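De : Anastasia Triantafyllou
À : liste préhension-souple
Objet : Re: Visite de l'atelier Festel : que montre-t-on au poste évier ?
Date : 7 juin 2025

Bonjour à tous,

Je réponds à Prodromos dans l'ordre de son message, puis j'ajoute mes notes de la démonstration de Zirkuvville. Celles et ceux qui n'ont que les questions d'ordonnancement en tête peuvent sauter directement à la dernière partie.

Prodromos Alexiou a écrit :
> J'emmène un groupe de 12 personnes à Zirkuvville en novembre,
> pour la prochaine journée portes ouvertes. Avant de fixer le
> programme, j'aimerais savoir trois choses.
> 1) Le poste évier est-il présenté avec des objets calibrés ou avec
> du tout-venant ?
> 2) La prise se fait-elle sur un fond uni ? Nos essais chez Raptis
> ont échoué sur des plateaux à relief, le contour des petites
> pièces métalliques se perdait dans les reflets.
> 3) Les visiteurs ont-ils accès à la vue du poignet, ou seulement à
> la vue fixe ?
> Accessoirement : combien de temps dure le passage complet ?

1) Du tout-venant. Festel ne fournit pas de pièces étalons pour ce poste. Les objets sont posés sur un plateau rouge, lui-même en appui sur le plan de travail et débordant sur la cuve de l'évier. Il est orienté de biais par rapport au plan. L'opérateur nous a précisé que cette orientation change d'une séance à l'autre et qu'aucun gabarit ne sert à la retrouver. Le trousseau de clés est à mon avis l'objet le plus instructif du lot : les lames se chevauchent, l'anneau remonte en boucle, et il n'existe pas de centre de prise évident. La torsade souple pose un autre problème, celui de la courbure, qui rend l'axe principal calculé par le logiciel presque inutilisable.
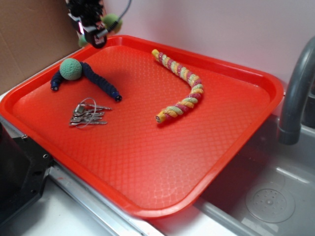
Le logiciel de supervision, Grarnine, propose un point de prise et une orientation de pince, que l'opérateur peut accepter ou refuser au clavier. Les refus sont enregistrés avec le motif. Le journal qu'on nous a montré comptait 484 propositions pour ce seul poste. Je n'ai pas obtenu la répartition par motif. Festel a promis de l'envoyer, je la transmettrai à la liste si elle arrive.

2) Le fond n'est pas uni. Le plateau porte un relief à losanges qui renvoie des éclats clairs, surtout face à l'éclairage. Le cas est donc comparable à celui de Raptis, à une différence près : chez Festel, la segmentation n'est pas faite sur la seule vue fixe. Elle est reprise à l'approche par la caméra du poignet, et c'est cette seconde estimation qui commande la fermeture. Le gris des clés sur le rouge reste assez contrasté. J'ai posé la question de l'inox de la cuve, qui me paraissait plus gênant. Réponse : la zone de travail est limitée par logiciel au contour intérieur du plateau, et tout ce qui se trouve au-delà du rebord est ignoré. La limite est tracée à la main en début de séance. Si quelqu'un heurte le plateau, il faut la retracer.

Pour la peluche verte, la pince descend à la verticale. L'objet est peu profond, déformable, et sa surface pelucheuse brouille l'estimation de hauteur. L'opérateur a donc ajouté une marge fixe en fin de descente, réglée par essais successifs. 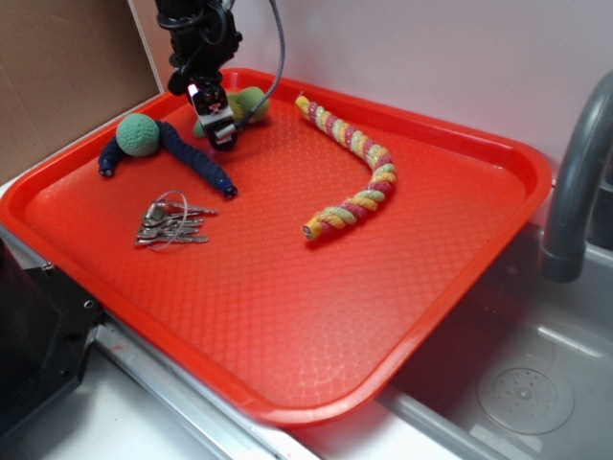 Vue du poignet et retour d'effort

3) Oui, les visiteurs y ont accès, sur un second écran placé à droite du poste. Il faut le demander à l'accueil, sans quoi il reste éteint. C'est de loin la vue la plus utile pour un public technique : on y voit les deux doigts de part et d'autre de l'objet, avec leurs bandes lumineuses, et l'on juge directement du centrage. Deux réserves toutefois. La première concerne le flou dès que le bras se déplace, qui interdit toute lecture fine. La seconde concerne le halo des bandes, blanc au centre et bleu-vert sur les bords, qui teinte la partie basse de la peluche. Toute correction de couleur faite sur cette vue est donc à prendre avec prudence. 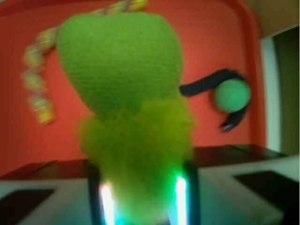 Le seuil d'effort est fixé dans Grarnine en unités internes, sur une échelle qui va jusqu'à 1 000. J'ai demandé la correspondance en newtons. Elle n'est pas documentée et, d'après l'opérateur, elle varie avec l'usure des doigts. Pour une comparaison avec les mesures de Raptis, il faudra donc un étalonnage séparé. Prodromos, si ton groupe peut apporter un capteur, demande l'autorisation par écrit. On m'a dit que le principe ne posait pas de difficulté, mais rien ne m'a été confirmé.

Durée et organisation

Le passage complet au poste évier dure 11 minutes, questions non comprises. L'espace devant le plan de travail est étroit. Je conseille de scinder ton groupe en deux et d'envoyer la seconde moitié voir la salle de supervision pendant ce temps.

Points restés ouverts de mon côté :
- la répartition des refus par motif ;
- le comportement prévu quand deux objets se touchent (la question a été notée, sans réponse sur place) ;
- la fréquence d'images de la caméra du poignet, que la fiche technique remise aux visiteurs n'indique pas.

Si d'autres membres de la liste ont assisté à la démonstration et relevé ces valeurs, je suis preneuse.

Cordialement,
Anastasia Triantafyllou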